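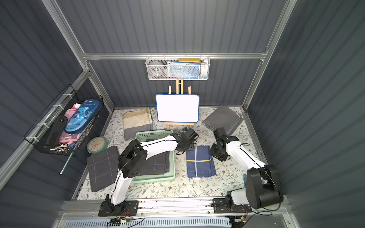 세탁실은 왜 항상 꽉 차 있는가: 기숙사 공용 세탁실 이용 행태 조사

생활환경조사 수업 기말 프로젝트 보고서
4조: Szu-yu Sin, Homa Nazari, Yatziri Montes, Yi-chun Chuang
지도: Pao-chu Hsieh

1. 조사를 시작한 이유

우리 조의 주제는 원래 '도시 하천의 수질'이었다. 그런데 첫 회의에 조원 두 명이 늦었고, 두 명 모두 세탁기 자리가 나기를 기다리다 늦었다고 했다. 하천은 그날로 주제에서 빠졌다. 교수님께는 생활 밀착형 주제로 방향을 조정했다고 말씀드렸다.

Podel관 기숙사생이라면 저녁 9시의 세탁실이 어떤 곳인지 안다. 세탁기는 전부 돌아가고 있거나, 다 돌아갔는데 주인이 오지 않는다. 학생 게시판에는 기계를 늘려 달라는 글이 매 학기 올라오고, 매 학기 같은 답변이 달린다. '검토 중입니다.' 우리는 정말로 기계가 모자란 것인지, 아니면 다른 이유가 있는지 알아보기로 했다.

2. 조사 방법

조사는 11월 한 달 동안 했다. 방법은 두 가지였다. 첫째, 세탁실에 앉아서 기록했다. 조원이 돌아가며 오후 6시부터 자정까지 자리를 지키고, 세탁이 시작된 시각, 끝난 시각, 빨래를 꺼내 간 시각을 적었다. 이렇게 모은 세탁 기록이 모두 491건이다. 둘째, 설문지를 돌렸다. 응답자는 100명이고, 응답 사례로 초콜릿을 하나씩 주었다. 초콜릿만 받고 간 사람은 응답자에 넣지 않았다.

관찰 중에는 책을 읽는 척하기로 했다. 누가 보고 있다는 것을 알면 사람들이 평소보다 부지런해질 수 있기 때문이다. 다만 일주일 내내 같은 책의 같은 쪽을 펴 놓고 있던 조원이 있었으므로 위장이 완벽했다고 주장하지는 않겠다.

3. 결과

3.1 빨래는 얼마나 방치되는가

세탁이 끝난 뒤 빨래가 기계 안에 머문 시간은 평균 40분이었다. 세탁 한 번에 걸리는 시간과 큰 차이가 없다. 다시 말해 우리 세탁기는 하루의 상당 부분을 젖은 옷 보관함으로 일하고 있다. 가장 길게 방치된 빨래는 우리가 자정에 철수할 때까지 그대로 있었고, 다음 날 저녁에 가 보니 또 있었다. 같은 빨래인지 확인하지는 않았다. 확인하고 싶지 않았다.

3.2 언제 몰리는가

이용은 저녁 8시에서 10시 사이에 집중되었다. 설문에서 이 시간대를 고른 이유를 물었더니 '수업이 끝나서'가 가장 많았고, '다른 시간에는 생각이 안 나서'가 그다음이었다. 오후 6시대에는 빈 기계가 꽤 있었다. 그런데 이 사실을 알려 주자 응답자 대부분이 '그 시간에는 밥을 먹어야 한다'고 답했다. 식당도 그 시간에 꽉 찬다. 이것은 다른 조의 주제다.

3.3 남의 빨래를 꺼내도 되는가

설문에서 가장 의견이 갈린 문항이다. 끝난 빨래를 꺼내서 기계 위에 올려 두어도 된다는 쪽과 절대 안 된다는 쪽이 거의 반반이었다. 재미있는 것은 같은 사람이 두 입장을 동시에 갖는 경우였다. 자기가 급할 때는 꺼내도 되지만 자기 빨래는 건드리면 안 된다고 쓴 사람이 여럿 있었다. 한 응답자는 여백에 '양말은 괜찮음'이라고 적었다. 근거는 적지 않았다.

실제로 관찰한 바로는, 사람들은 남의 빨래를 꺼내기 전에 보통 세 번쯤 문 쪽을 돌아본다. 그러고 나서 매우 빠르게 움직인다.

3.4 요금

세탁 한 번은 2,000원이다. 비싸다는 의견이 많았지만, 요금 때문에 세탁을 미룬다는 사람은 생각보다 적었다. 세탁을 미루는 이유로는 '귀찮아서'가 1위였다. 요금을 내려도 귀찮음은 내려가지 않을 것으로 보인다.

4. 시험해 본 것

마지막 주에는 작은 실험을 했다. 세탁실 문에 종이를 붙이고, 세탁을 시작한 사람이 끝나는 시각과 방 번호를 적게 했다. 첫날에는 다들 잘 적었다. 둘째 날에는 펜이 없어졌다. 펜을 끈으로 묶어 두었더니 셋째 날에는 끈만 남았다. 넷째 날부터는 각자 자기 펜으로 적는 사람과 적지 않는 사람으로 나뉘었고, 후자가 빠르게 늘었다.

그래도 종이에 시각을 적은 사람들은 빨래를 눈에 띄게 일찍 찾아갔다. 시각을 적으면서 스스로 기억하게 된 것일 수도 있고, 원래 부지런한 사람들만 적었을 수도 있다. 이번 자료로는 둘을 구별할 수 없다. Yi-chun은 전자라고 믿고 나머지 조원은 후자라고 믿는다.

5. 한계

관찰은 Podel관 한 곳에서만 했다. Stadach관에도 협조를 요청했으나 그쪽 세탁실은 공사 중이었다. 새벽과 오전 자료도 없다. 조원 중에 오전에 일어나는 사람이 없었던 탓이 크다. 설문 응답자도 세탁실에 온 사람 위주여서, 세탁을 아예 하지 않는 학생들의 의견은 반영하지 못했다. 그런 학생이 있다는 것은 여러 경로로 알고 있다.

6. 제안

기계를 늘리기 전에 세탁이 끝나면 휴대전화로 알림을 보내는 기능부터 도입할 것을 제안한다. 꺼낸 빨래를 담아 둘 공용 바구니도 필요하다. 지금은 기계 위가 그 역할을 하는데, 탈수할 때 진동이 심해서 빨래가 자꾸 바닥으로 내려온다.

위 내용을 정리해 기숙사 행정실에 제출했다. 답변은 이틀 만에 왔고, 검토 중이라고 한다.

역할 분담
관찰 일정 및 기록 정리: Szu-yu Sin
설문 설계, 초콜릿 구매: Homa Nazari
자료 입력과 그래프: Yatziri Montes
문 앞 종이 실험, 펜 구매(2회): Yi-chun Chuang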